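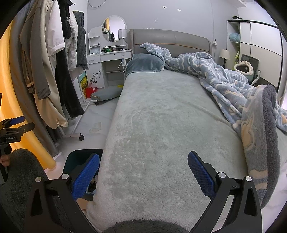 **Re: [rarkier-hosts] The welcome binder, fourth edition**

Paraschiva Văduva wrote:

> Dear all,
>
> The fourth edition of the welcome binder is ready for comments. It now runs to 436 pages, with tabs. New this time: recycling (expanded), dental care, what to do if you meet a deer, and a section on small talk. Families arriving in December would get it on their first evening, along with the keys.
>
> A few hosts have asked if it's too long. My own feeling is that it's better to have the information and not need it. When I got here I had a plastic bag and a phone number that rang at a carpet store. I would have slept with this binder under my pillow.
>
> Printing comes to $600 for the batch. Please send corrections to me and not to the whole list.
>
> Paraschiva

Paraschiva, I'm replying to the whole list. I know. Put it under "cultural differences," page 212.

First, the binder is a lovely piece of work and I learned things from it. I've lived in Naklow my entire life and had no idea you were supposed to take the lids off the jars. I've also apparently been handling deer wrong.

But I've now been in the room three times when it was handed over, and I want to tell you how that goes. People have been traveling for two days. They've been polite to strangers in five or six airports and offices. One of the kids is asleep standing up. And we come in smiling with a thing the size of a car battery and say it's all in there.

The last time was with the mother from Pekedora, whom I won't name because she may join this list. She held it in both arms and thanked me. Then she asked me, through Sânziana on the phone, if there would be a test. I laughed, and Sânziana didn't, and then I understood it was a real question. She had been asked to prove things by people holding folders for four years. Of course she thought there was a test. She put it on top of the refrigerator, very carefully, and as far as I know it's still up there.

What she wanted to know that night was:

- does the door lock from the inside, and who else has a key
- can the kids make noise after eight
- is the water OK from the tap
- where is the nearest place to buy onions

The first one took a while. I told her the landlord had a key, and she wanted to know what he looked like. There's nothing in the binder about that, and I don't blame the binder. I'd never thought about it either. I've never had to wonder who was on the other side of my own front door, apart from the gutter salesman.

The onions, by the way, are at Pană, which is 35 minutes on the 921 bus if the 921 bus is in the mood. The binder sends people to the big supermarket, where onions come in a net and you need a car. Please count this as my official correction.

So my suggestion is one sheet of paper for the first night. Both sides if we must. Locks, water, heat, the phone number of one person who'll pick up, and how to get to Pană. The binder can come a couple of weeks later, when people are rested enough to be annoyed by things. That's when you want a recycling chapter. I'd even argue for delivering it in pieces, a tab at a time, so it feels less like an enrollment.

Ute Sauerland has already told me off-list that a single sheet looks cheap and that families will think we didn't bother. She may be right. Ute has met more planes than the rest of us put together, and she's the one who told me to stop bringing flowers, as they then had to find a vase in a strange kitchen at midnight. I'd like to hear her say it here, though, so I'm not arguing with her by myself.

Also, can we talk about the small talk section? "Americans enjoy discussing the weather" is true, but there are nine sample conversations and in every one of them it's raining. I tried one out on my neighbor and he asked if everything was all right at home.

Aurelia Manole, you offered last spring to do the drawings for something like this. Are you still up for it? A lock, a faucet, a bus. If you can draw an onion that doesn't look like a garlic, the job is yours.

I can write a draft of the sheet and bring it to whoever wants to read it. Paraschiva, I'd like that to be you first, if you're still speaking to me. You know what you needed when you got off the plane, and I'm guessing. And I do want to keep the story about the carpet store. It should go on page one of the binder, whatever month people get it.

Viorica Chiriac

P.S. On page 88 the number for the night clinic has two digits swapped. I called it. Very nice man, no medical training.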